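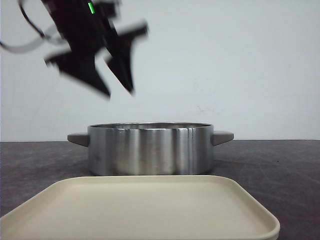
Coastal Ecology Field Module
Handout 2: Reading a rocky shore, and laying out your transect

Welcome back, everyone, and thank you for getting your risk forms in (nearly all of them!). Last time we talked about tides in general. Today I'd like to get you as far as standing on the rocks at Crenshaw with a tape in your hand and some idea of what to do with it.

Why the shore comes in bands

If you stand at the bottom of a rocky shore at low water and look up, you'll usually see stripes. Dark lichens at the top, then barnacles, then the brown wracks, and right down by your boots the kelps. Every one of those stripes is a compromise. Going up the shore, the trouble is mostly drying out, heat and too little time to feed. Going down, it's mostly the neighbours - dog whelks that eat you, seaweeds that sweep over you, other barnacles that grow faster and simply lever you off the rock.

The old rule of thumb is that physical stress sets the upper limit of a species and biology sets the lower one. It's a good rule to carry in your head, but please don't write it in your report as though it were a law. Grazing limpets can hold down the upper edge of a seaweed quite nicely, and Delyth Parry will show you a patch on the north side where they seem to be doing just that.

Exposure matters too. On a wave-beaten headland the splash goes higher, so all the bands are stretched upwards. In a sheltered inlet they're squashed closer together and the wracks get long and floppy. We'll visit one of each, Crenshaw first and then Kevetach the week after, so hang on to your notes from the first trip.

Laying the transect

Work in your usual groups. Start at the top, in the lichens, and run the tape straight down to the water's edge. Straight really does mean straight, even when there's a horrid gully in the way and a lovely flat ledge just to the left of it! Put a quadrat down every 2 metres, always on the same side of the tape.

In each quadrat, record:
- percentage cover of each seaweed, canopy first, then lift it and do what's underneath
- percentage cover of barnacles and mussels
- numbers of limpets, topshells, winkles and whelks
- height above chart datum, from your levelling poles
- anything odd (pools, overhangs, fresh water trickling down)

Because you're counting the canopy and the understorey separately, your totals can come to more than 100 per cent. This worries somebody every year and it's perfectly all right.

If you turn a stone over, turn it back the way it was. The animals underneath have chosen the damp and the dark and they won't last long without them.

Practical bits

We begin two hours before low water and walk back up when Halfdan Steinarsdóttir blows the whistle, whatever quadrat you happen to be on. Wellies or old walking boots, please, a waterproof, and a pencil (ink runs). Keisha Castellanos has the quadrats and tapes, and would like them rinsed in fresh water before they come home to her.

For next time

Read the chapter on zonation, and have a go at sketching a kite diagram from the practice data sheet. Bring it along even if it's a mess - we'll go through them together at the start, and Dalia El-Sayed will be in the lab beforehand for anyone who gets stuck on the scales.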